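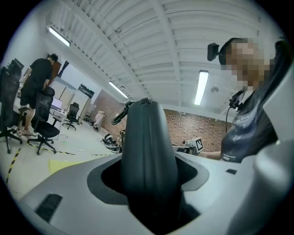 A team that cannot pass the serve has no offense to speak of, Tharindu Sultana told a coaching clinic in June, and most of the plays in its book will never be run. The remark is a fair statement of the problem taken up in this chapter.

Chapter 4
Serve Reception Systems

4.1 Scope of the chapter

Chapter 3 dealt with the serve as an attacking action. The present chapter considers the same moment from the other side of the net. It covers the number of players assigned to receive, the areas they are responsible for, the limits that the rotational order places on their starting positions, and the methods used to rate their work. The setter's choice after the pass is left to Chapter 5, except where that choice affects where the passers stand.

Indoor volleyball with six players is assumed throughout. Beach play is governed by different rules on position and is not discussed.

4.2 Terms

Reception is the first contact by the receiving team after the opposing serve. In this book the words "reception" and "pass" are used for the same action.

A primary passer is a player who is assigned an area of the court in reception in a given rotation. A hidden player is one who is placed near the net, near a sideline or behind a teammate so as to have no part in reception.

The target is the area to which the pass is sent. It is normally just off the net and slightly to the right of center, as seen by the receiving team. Some coaches move the target a step farther from the net to reduce the number of overpasses.

A seam is the space between two neighboring passers. Seams are described by depth as well as width, and a short serve into a seam is handled under a different rule of priority from a deep one.

4.3 Why the number of passers varies

The older arrangement uses five passers in the shape of a W. Three stand in front and two behind, and the setter is hidden. Each player covers a small area, which suits beginners who move slowly to the ball. The cost is in the number of seams. Five players produce several lines along which two people may both go for the ball, or both leave it. The front passers are also drawn into reception at a time when they should be preparing to attack.

The four-passer arrangement, often drawn as a shallow U, releases one attacker, usually the front-row middle. It remains common in school and club play. The short middle of the court is its weak point.

The three-passer arrangement is now usual at higher levels. The libero and two outside hitters divide the full width of the court. Each covers more ground, but the seams fall to two, and the same three people pass in nearly every rotation.

Records kept by the Pekby club show how the load is shared under such a system. Over one season the team received 966 serves that landed in play or were touched. The three primary passers took 700 of them. The remainder went to other players, mostly on short serves aimed at the front-row middle and on balls that struck the net and dropped. A coach who trains only the three named passers will therefore leave a considerable part of the work untrained.

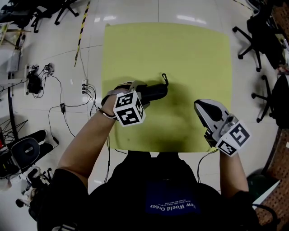
Figure 4.1. Large square yellow-green mat on a white tiled floor.

4.4 Positional limits

At the instant the serve is struck, each player must be in correct order relative to the neighboring players. A front-row player must have at least part of one foot nearer the center line than the feet of the corresponding back-row player. A right-side or left-side player must have at least part of one foot nearer that sideline than the feet of the center player in the same row. No comparison is made between players who stand diagonally to each other, such as right front and center back.

Once the ball has been hit, players may move anywhere, subject to the restrictions on back-row attack and block. Most of the formations in this chapter depend on that freedom. The players begin in legal order, in places that look awkward on paper, and move to their preferred positions while the serve is in flight.

4.5 Rating the pass

The scale used in this book runs from zero to three. A three allows the setter to use every attacker. A two allows two choices. A one keeps the ball in play with a single predictable set. A zero is an ace or a pass that cannot be continued. The passing average is the sum of the ratings divided by the number of attempts.

Suppose a player receives ten serves and is rated three on four of them, two on three, one on two, and zero on the last. The sum is twenty and the average is 2.0.

The average conceals the spread. Two players at Jargate finished the same season with averages that could not be told apart. One had many threes and many zeros, and the other passed almost nothing but twos. The Negash form, reproduced at the end of the chapter, lists the count for each rating beside the average for this reason. It also records the serving zone and the type of serve.

Small samples should be treated with care. A single match may give a passer fewer than a dozen attempts, and one ace will move the figure noticeably.

4.6 Before reading further

Students should be able to draw the six rotations of a 5-1 system from memory, with the setter starting in right back. Those who cannot should return to Section 2.3. A half-court diagram and a pencil are needed for the exercises in Section 4.7, which begins with the Grultholm formation in rotation one.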